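Firkine two-arm station for cloakrooms and staff entrances

Firkine takes over the sorting and hanging that usually falls to whoever is on the front desk: badge holders, lanyards, pouches, key loops and other small items that have to go back on a hook at the end of a shift. It has two arms, each with its own gripper and cable, and works at a fixed panel.

The station is supplied by Pludano and has been in use at the Hernumska site since April. Before that, reception staff cleared the returns tray by hand after each shift change, which took 22 minutes.
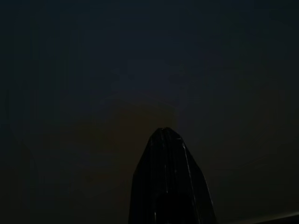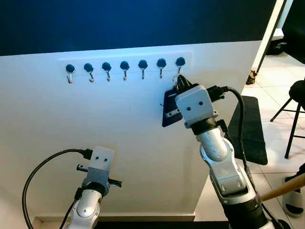 Reception still has work to do. Someone checks the tray for damaged straps and anything without a loop, and those items are dealt with by hand. Narayanan Fernandes, who runs the desk, moved two people from evening returns to visitor sign-in. Their hours and grades stayed the same.

Training takes two mornings. The first covers starting, pausing and stopping the arms, and the second covers teaching a new item. Staff do not need any programming. Parveen Warraich ran the sessions at Hernumska and is the contact for other sites.

Supplied with the station:
Two arms with grippers and cables
Hook panel, made to the width of your wall
Stop button and desk control
Spare gripper fingers

Items must have a loop or strap. Coats, bags and umbrellas are not supported. Keep the floor in front of the panel clear while the arms are running.

Lead times and prices on request from Fikri Osman at Pludano.

Page updated 2 March 2024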